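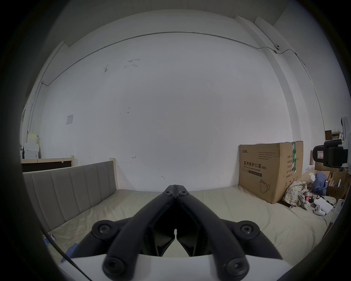 Wrist view, fingers closed, gripper pointed at the bed. Attached by Chiyo Higuchi.

Ticket: Hand-held gripper, closed position reads open in log
Component: Jarex two-finger hand unit, wrist camera
Reported by: Chiyo Higuchi
Assigned to: Octavian Marinescu
Priority: normal
Status: closed, fix applied

Description
Comparing the Jarex fingers with the Privetti fingers on the same hand unit. With the Jarex set fitted, the width value does not return to zero when the fingers are closed. The tips meet in the camera view, as in the attached picture, but the log shows a width of 9 mm. The Privetti set closes to zero on the same unit with the same firmware. Fisheye lens, standard mount, no change to exposure between the two sets.

Steps to reproduce
Fit Jarex fingers. Power on. Run the zero routine with fingers closed. Open fully, close fully, read width.

Expected: 0 mm. Got: 9 mm, every time.

Comment, Octavian Marinescu, 9:40
Is the width coming from the encoder or from the camera? The two paths use different calibration files. Please also check the knuckle bolts. If a side knuckle is loose the finger can lag behind the encoder, but I would expect that to give a value that moves around, and yours is fixed.

Comment, Chiyo Higuchi, 10:15
Camera path. Encoder reads 0 when closed. All finger bolts checked with the hex key, none loose. The cable at lower left of the view was moved and the test repeated, same value. It runs over the white body and stays clear of the fingers.

Comment, Imani Kimaro, 11:05
Ran 200 open/close cycles from the bench script, Jarex set only. Encoder returns to 0 on all of them. Camera width returns to 9 on all of them. I think this is an offset in the file and the hardware is fine.

Comment, Octavian Marinescu, 11:30
Agreed. The camera path finds the tips by pixel column and looks up the width in a table. The table on this unit was made in September with the Privetti set, and the Jarex tips close at a different point in the view. The zero routine only touches the encoder, so running it again will not help.

Could the background be a factor? The tip detector has had trouble with dark items behind dark fingers. In the attachment the tips are closed and there is a large brown mask carton to the right of the bed, plus a dark blue bag or garment in the pile beside it.

Comment, Imani Kimaro, 13:20
Tested against a plain white board. Same 9 mm. Background ruled out for this fault. I would still prefer the board for calibration.

Comment, Zdenka Nikolaidis, 14:10
New table built for the Jarex set. 1,293 samples kept after filtering. Camera width now reads 0 closed and agrees with the encoder at full open. Config loader changed so that it asks for the finger set at startup - before this it took whichever table was newest.

Resolution
Wrong lookup table for the finger set. No parts replaced. Existing Jarex recordings made through the camera path need their widths recomputed from the encoder column. Chiyo Higuchi to rerun the comparison with the new table before any grip results are reported.

Related items
Teixeira arm: controller drops out after a long idle
Privetti fingers: inner pad lifts at the base
Drondus camera: time offset against encoder log
Loader accepts a table with no finger set name
Recompute script stops at row 3,778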